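Moya Household Words - README

Thank you for stopping by, and welcome. Moya is a word list for people who write about clothes, linens and mending, and who would like their terms to agree with each other from one page to the next. It grew out of my own frustration with sewing leaflets, where the same bit of a shirt might have three different names on a single sheet, and it has slowly turned into something other people use too, which still pleases me every time I hear of it.

What you get

There is one file, moya.tsv, with almost 2000 entries, one to a line. The fields are separated by tabs and the text is UTF-8, so it should open in any spreadsheet program without much fuss. Each line has these fields:

term - the word or phrase as most people would write it
kind - noun, verb or adjective
meaning - a short explanation in everyday words
also - other names for the same thing, separated by semicolons
topic - one of 22 topics, such as collars, hems, bedding or laundry
note - anything I wanted to add, and often blank

A second file, topics.txt, explains what each topic is meant to cover. Please do read it before you filter by topic, as a few of them overlap. Plackets, for instance, live under openings and not under sleeves, even though most of us first meet one at the cuff. I went back and forth on that for longer than I would like to admit.

Where the words came from

I started with the leaflets in my own sewing box and the notes I kept while teaching a beginners' mending class. Fabrice Millet then went through the whole list with great patience and sent me 300 corrections, mostly to the "also" field, where I had been treating facing and lining as if they were the same thing. They are not, and I'm grateful to him for putting it so kindly. The meanings are all written fresh for this list, so you won't find anything copied out of a dictionary.
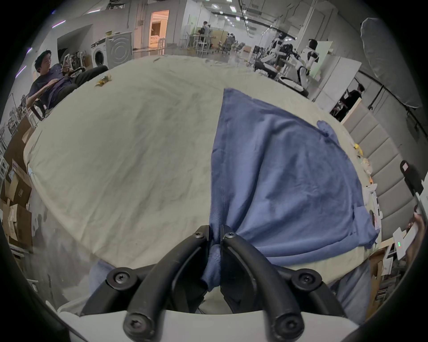 Spelling follows American habits, so you will see gray and not grey, and pajamas with an a. The other spellings are in the "also" field wherever I remembered to put them in. If you search on "term" alone you will miss those, so it is worth searching both fields together.

Things to know before you use it

Some topics are much fuller than others. Hems and seams are in good shape, I think. Hats are thin, and gloves are thinner - I simply don't make them. Knitting is left out on purpose, because it has so many words of its own that it would swallow everything else.

A handful of terms change meaning from region to region. Vest and jumper are the ones people write to me about. In those cases the meaning given is the American one, and the note field says so.

Please don't use the list as a guide to fabric care. The laundry topic tells you what a word means and nothing about what your sweater can stand.

Changes in this version (July 14, 2018)

Added 10 terms for pillowcases and duvet covers.
Moved "dart" from seams to shaping.
Fixed the stray tabs that broke the import into Trodix. Sorry about those!
Removed the second entry for "selvage", which had been hiding under "selvedge".

Sharing and corrections

You may copy, change and share the list freely, for paid work or for pleasure, as long as you keep this README with it and mention Moya somewhere your readers can find it. The Pikby pattern index already does this on its help page, and a single line is plenty.

Corrections are very welcome. Send the term, the field and what you think it should say, one per line if you can manage it, to the Moya page on Trurkent. I read everything, although I can be slow to answer - the next round of changes is planned for September.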